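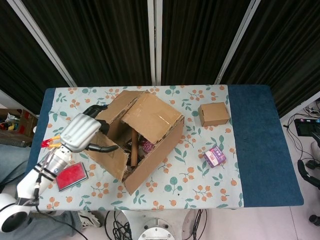
4. Packing and unpacking as household work

4.1 Why the box matters

In the earlier sections we discussed moving house as an event with a date. A contract ends, a van arrives, keys change hands. The households in our study did not describe it in this way. For most of them the move was a long period in which part of their belongings stayed in boxes, and in which the boxes themselves became part of the furniture. One respondent in Eltstead ate breakfast beside the same carton for a whole winter. When we asked her what was in it she could name only two things, and she was not certain of the second.

This section deals with the content of such boxes, and in particular with what we call the remainder: the objects that are packed last, without a category, and that are also unpacked last. The term is ours, but the phenomenon is well known to anybody who has moved. Respondents had their own names for it. In Fallport the usual expression was "the bits box". A couple in Eltstead spoke of "the sorry box", and their children had taken over the word without knowing where it came from.

4.2 Material

The interviews were carried out in two towns, Eltstead and Fallport, with 17 households that had moved within the previous two years. All the interviews took place at home, and wherever possible at the table where the household normally ate. We asked the respondents to have at least one box at hand that had not been fully unpacked. Five households had no such box and were interviewed about boxes they remembered. Their answers are used here only when this is stated.

The conversations were recorded and transcribed by the first author. A second reading of the transcripts was done by Roos Schouten, who had not been present at the interviews and who marked each passage in which an object was given a reason for being kept. Where the two readings differed, we discussed the passage and kept both codes if we could not agree. This happened more often with the remainder than with any other group of objects — a point to which we return in 4.5.

Figure 3. An open box on a household table, with a cylindrical wooden rod and a small purple-and-pink patterned object inside.

4.3 Objects without a room

Commercial movers ask for a label on every box, and the label is nearly always the name of a room. The packing guide of the firm Gruvano, which several of our households had used, advises the customer to write the room of arrival and not the room of departure. This sounds like a small detail, but it has consequences. It asks the person who packs to know already where each thing will live. For plates and towels this is easy. For a length of wood, a single glove or a decoration from a party it is difficult, because such things did not have a room in the old house either. They lay in a drawer, on top of a cupboard or behind a door.

The content of the box in Figure 3 illustrates this. A wooden rod may belong to many kinds of household task, and the object next to it has a glittery-looking surface and could be given a place in several rooms or in none. We do not claim that such a combination has a meaning in itself. What interests us is that the combination comes about at all. In a kitchen cupboard the two things would hardly meet.

Respondents were often a little embarrassed when this part of the box was reached. They laughed, or they began to speak faster. One man in Fallport took out a curtain ring, put it back, and said that he would "deal with it properly later". He had said the same sentence, almost word for word, in the first minutes of the interview, when he was speaking about the garden. Another respondent explained every object at length, including a piece of string.

4.4 The order of unpacking

Huttunen's distinction between urgent and patient objects is useful here. Urgent objects are those whose absence stops the day: the kettle, the bedding, the telephone charger, school things. Patient objects can wait. Our interviews confirm the distinction in general, but we would add a third group. The remainder is also able to wait, but it does not wait in the same manner as, for instance, a box of winter coats. The coats wait for the winter. The remainder waits for a decision, and this decision has no season.

We found three patterns. In the first, the box is emptied in one session, usually shortly before visitors come, and a large part of the content is thrown away. In the second, the box stays open and is used as a store. Household members take from it what they need and sometimes put things into it, so that after a year the content is partly new. In the third, the box is closed again and carried to an attic, a cellar or a garage. A woman of 78, who had moved five times as an adult, told us that one of her boxes had made the last two moves without being opened. She knew it by a stain on the side.

The second pattern was more common than we had expected. It also caused the most disagreement between the members of a household. For the person who uses the open box it is practical and nothing is wrong with it. For another person in the same house it is a sign that the move is not finished. In one family this difference was discussed in our presence for a long time, with some heat, and the interview guide had to be put aside.

4.5 Reasons for keeping

When the second reader marked the reasons that people gave, she found that objects from labeled boxes were usually defended by their use ("we bake with this") or by their origin ("this was from my aunt"). Objects from the remainder were defended in a different way. The most frequent reason was a possible future use that was not specified: it might fit something, it might be needed, somebody may ask for it. The next most frequent was that the object was too small to be worth a decision.

Here the two readings differed. The first reader had coded "too small" as a form of indifference. Roos Schouten argued that a person who is indifferent throws the thing away, and that to carry a small useless object from Eltstead to Fallport — by hand, up the stairs — is a kind of care, even if the person does not call it so. We have kept both codes in the table in the appendix. Our own opinion leans now to the second reading, although we admit that the interview situation may have made respondents more careful with their things than they are on other days.

4.6 Limits of the material

All our households moved by their own choice, or at least described the move in this way. People who must leave a home quickly pack under other conditions, and it is possible that the remainder in our sense does not exist for them, or that it is left behind. We also did not follow any household over time. What we know about the order of unpacking comes from memory, and memory of this kind of work is weak. Several respondents corrected themselves about the month of their move, and one household in Fallport placed it first in September and later, after looking at a letter, in the following spring.

Finally, we spoke mostly with the person who answered our first letter. In households with more than one adult this was often the person who had also done the packing. The views of those who only carried the boxes are present in our material, but they are short.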